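Where the Wrist Ends: Feven Gidey on Perception, Timing and Soft Packages

Feven Gidey maintains the control and perception stack for the mobile arm at Prokstead. She inherited the code in November, when it was one process with a single configuration file of 1,317 lines. It is now four processes, and the configuration is generated from the robot description. We spoke about what changed and what she would still like to take out.

Her first decision was to stop treating the wrist camera as a secondary sensor. The previous design built a scene model from a fixed camera and used the wrist view only for a final check. "The fixed camera loses the object once the arm is over it," she said. "That is when you need the estimate to be good. We were planning the last part of every reach on old data."

The current perception node takes wrist images only. It produces a segmentation mask, a support plane estimate and a confidence value for each candidate object. The node, called Birnimach, does not classify in any detail. It separates graspable things from surfaces and passes the result on.

Surfaces are where most of the errors come from. Gidey keeps a set of test images on hard backgrounds, and marble patterns make up a large part of it. Dark veins on a pale base give strong edges in every direction, and an edge-based segmenter will happily draw objects out of them.

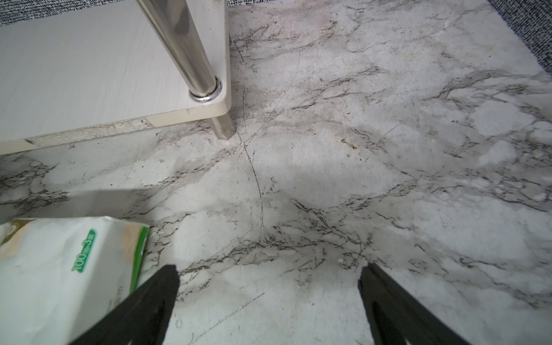 "A vein has contrast and no height," she said. "So the first filter is height above the plane. The trouble is that a flat, soft package has very little height at its edges, and the plane estimate has noise of its own. If you set the threshold high enough to reject all the veins, you shave the outline of the thing you want."

Her solution was to use two thresholds. Pixels well above the plane become seeds. Regions then grow outward from the seeds down to a much lower height, provided the color statistics stay consistent. Scratches and veins seldom contain a seed and so drop out without special handling. Shadows from the arm were worse, because they move with the camera and shift the color statistics in the middle of the approach. The fix there was to compute the statistics per image and stop carrying them forward.

Planning sits in a separate process named Gebreyes. It receives a mask and a plane and returns a short list of approach poses for the gripper, ranked by clearance. Gidey was blunt about its limits. "It's a sampler with a collision checker. There is nothing clever in it. It generates 56 candidates, throws out whatever collides, and sorts what is left. I can read its log and tell you why it chose a pose, and I would give up some success rate to keep that."

The collision model includes the fingers at their current opening, the wrist housing and the camera mount. An earlier version left out the mount. The planner then returned poses that were clear for the fingers and in contact for the bracket – a fault that never showed in simulation, where the mount had no geometry at all. 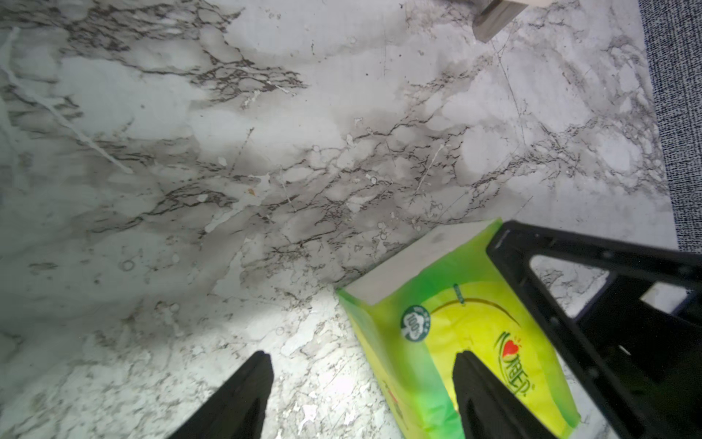 Dilville Manipulation Software Group

"Everything on the arm that can touch the world has to be in the model," she said. "People model the fingers carefully and treat the rest as decoration. On a low approach beside an object, the rest can arrive first."

Soft packaging raises a second issue, which is that the object's shape is not fixed. The planner assumes a rigid body during the approach and drops that assumption at closing. From then on, control is handled by a force-limited loop that watches finger position and motor current. If the fingers pass the expected width without a rise in current, the grasp is marked as missed and the arm backs off along its own path. There is no attempt to correct in place. Gidey tried that for nine weeks and removed it.

"Correction in place made the logs unreadable," she said. "You had a miss, a nudge, another estimate on a moved object, and then a success you couldn't explain. Backing off costs a few seconds. You get a clean image and a clean record."

The tooling has taken more of her time than the algorithms. Every message between processes is recorded with the time of capture and the time of arrival, kept as separate fields. The replay tool can feed a recorded run to a new build of any one process while the others are played from the log. A change to the segmenter can be tested against old approaches without the arm being powered.

Replay has a known weakness. Once the new build would have chosen a different motion, the remaining images no longer match it. The tool flags the first point of divergence and stops scoring there. "Before we added the flag, people were comparing numbers past that point," Gidey said. "The numbers looked fine. They meant nothing."

Next on her list is the calibration between camera and gripper, still run by hand from a script with two undocumented arguments. She wants it checked at startup against the fingertips, whose position in the image can be predicted from the joint state whenever they are in view. A prototype runs on her branch. It has not been merged – the check fails when one fingertip is dark against a dark background, and she does not yet have a rule for when to ignore it.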